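An April Afternoon at the Eberhard Open House

I had been meaning to visit the Eberhard workshop ever since my neighbor Kanini Sang came home raving about it, and this April I finally got on the bus to Narkurport, with a sandwich in my bag and far too much time to spare. Doors opened at noon and I was there well before 12, so I had a nice long chat with Meinrad Baumgartner at the front desk (he has a sister two streets over from me, of all things!) before he let us through to the tables.
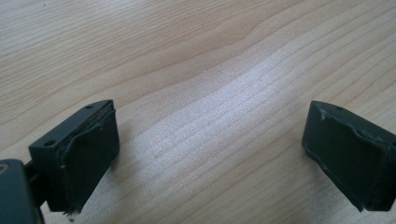 I do love a pale wooden tabletop. My grandmother's kitchen had one, scrubbed every evening, and I could have stood there all afternoon thinking about her dumplings. But there were six of us in the group and Meinrad likes to keep people moving, so on we went to the tableware room, where I was happiest. The piece I keep telling everyone about is a glossy white bowl with a silvery rim, resting on a white stand with a round base. The stand has a flat arm out to one side and a slender upright rod with a rounded tip, and I thought the whole thing looked very elegant. 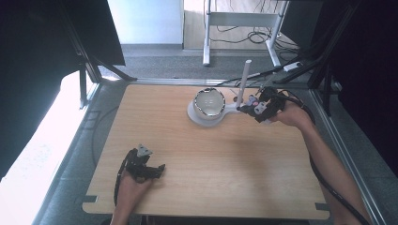
Words and pictures: Nusrat Dogar

I asked whether I could buy a bowl like it and was told to try the shop, which closes at 6. They had mugs and plates, and a lovely little jug that I'm still thinking about, but no bowls that day. I bought two mugs and then nearly missed the 722 home.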